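Interior woodwork

Interior woodwork is the finished wood built into the inside of a house. It includes doors and their frames, stairs, window casings, baseboards, built-in shelves and paneling. Structural lumber hidden in the walls and floors is normally counted as framing and treated separately.

In most houses the work is done late, once plaster or wallboard is up. Carpenters call this stage the second fix — the first fix being everything that gets covered over. 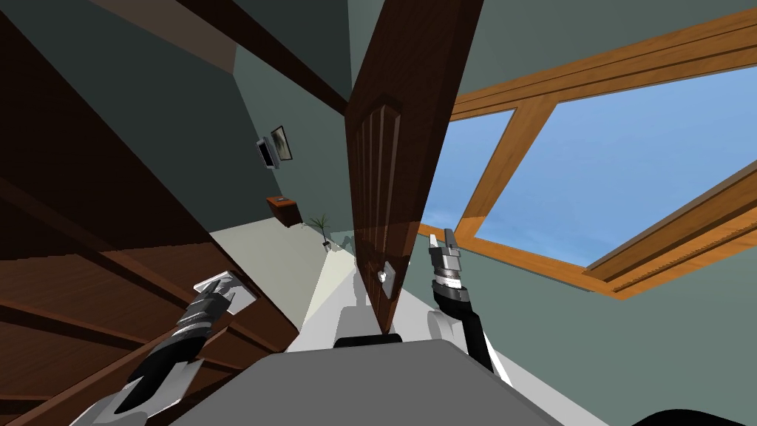
Softwoods such as pine and fir are common where the wood will be painted. Oak, walnut and cherry are usually stained or oiled so the grain shows. Boards are left in the heated house for several days before they are cut, as wood shrinks across the grain when it loses moisture. The old millwork shops at Warley kept stock indoors from March until the end of the building season for the same reason.

Finish

Stain colors the wood and gives it little protection, so a clear coat goes on top. Oil is easier to repair but has to be renewed. Varnish is harder and lasts longer, although it yellows with age.
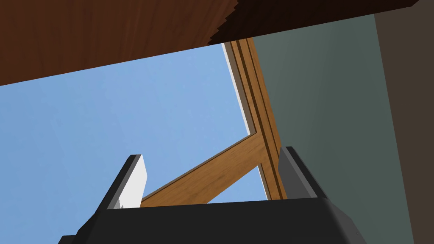

Grain is judged by how the log was sawn. Quartersawn boards have straight, even lines and move less with the seasons. Flat-sawn boards are cheaper and show broad arches. A dark brown stain with some red in it, where fine grain lines can still be made out, suits either cut. Very dark finishes hide the figure and show dust sooner.

Doors

The traditional interior door is a frame of stiles and rails holding loose panels. The panels sit in grooves with room to swell, and they are not glued. The Nerner pattern, named for a Sterside workshop, has 5 panels set crosswise. Golnar Babaei's survey of Sterside houses found it mostly in bedrooms and back halls. Front rooms more often had doors with 2 tall panels.

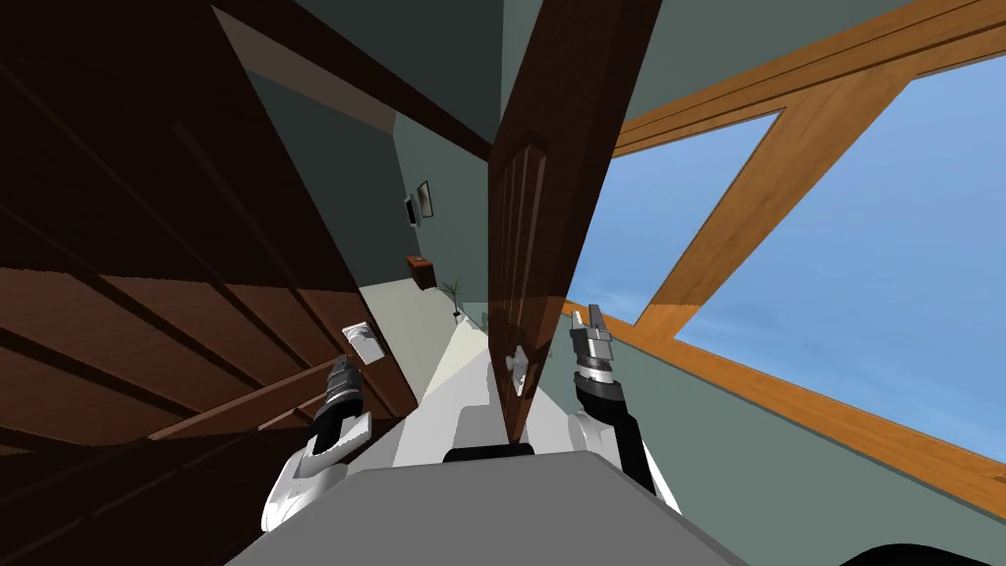 Dark brown paneled doors opening onto a narrow hallway.

Hinges are set into the edge of the door and the jamb. A door that sticks in summer is best left until dry weather before it is planed.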